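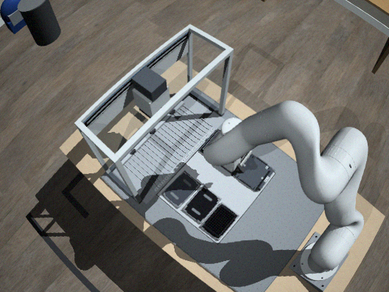

Brazo robótico blanco sobre la mesa, con la pinza gris cerca de una bandeja oscura.

Informe de avance a la Fundación Moodley
Programa de teatro escolar Mallik, segundo trimestre

Entre abril y julio se impartieron 17 de las 22 sesiones previstas en el taller de interpretación. Las cinco restantes pasan a septiembre, porque el salón de actos cerró por obras antes de lo anunciado.

Se han gastado alrededor de 4.000 euros, casi todo en telas, alquiler de focos y el seguro de los participantes. La partida de transporte sigue sin tocar — el grupo de Jedia vino a pie — y pedimos permiso para pasarla a vestuario.

Negin Bagheri dirige los ensayos de la obra de otoño y ha cerrado el reparto. Hildegard Lammers lleva el taller de máscaras, que se abrió a 10 alumnos de primaria y tiene lista de espera.

Pendiente: la autorización municipal para la función al aire libre, la segunda factura de Pinby por los focos y los permisos de imagen de tres familias. El próximo informe incluirá las cuentas cerradas del vestuario y el calendario de ensayos con público.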